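January, by the Rovomside bench guides desk

4. Storing and decanting liquids

4.1 Before you start
Clear the worktop and wipe it down. Keep food and drink off the bench.

4.2 Filling a bottle
1. Put the Majali funnel in the neck.
2. Pour slowly. Stop some 2 cm below the rim.
3. Lift the funnel straight up and wipe the neck.

Note: tall bottles tip easily while being filled. Keep the bottle upright and hold it by the body, below the shoulder.

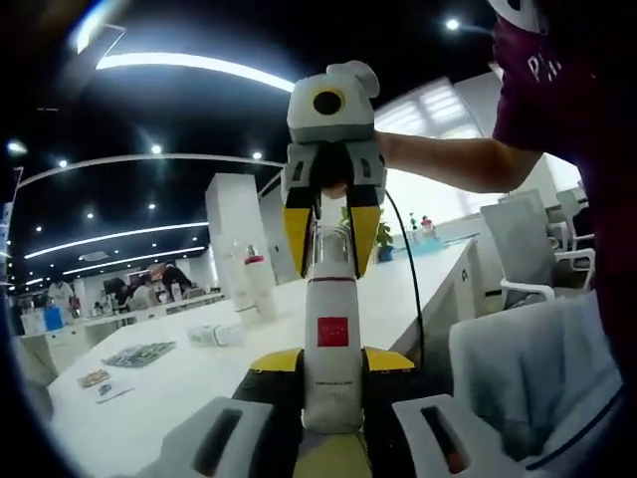 4.3 Labelling
1. Write the contents and the month of filling on the label.
2. Stick the label to the body, clear of the neck.
3. Enter the bottle in the Solix log sheet.

Caution: do not reuse a bottle for a different liquid, even after rinsing.

4.4 Shelf limits
Load no shelf of the Inamero cabinet beyond 100 kg. Large bottles go on the bottom shelf. Leave the vent at the back clear.

Comments (2)

benchwork_k: Does the 100 kg limit include the drip tray?

Rovomside support: Yes, tray included.

tallis88: The funnel is too wide for my older bottles. Is there a narrow one?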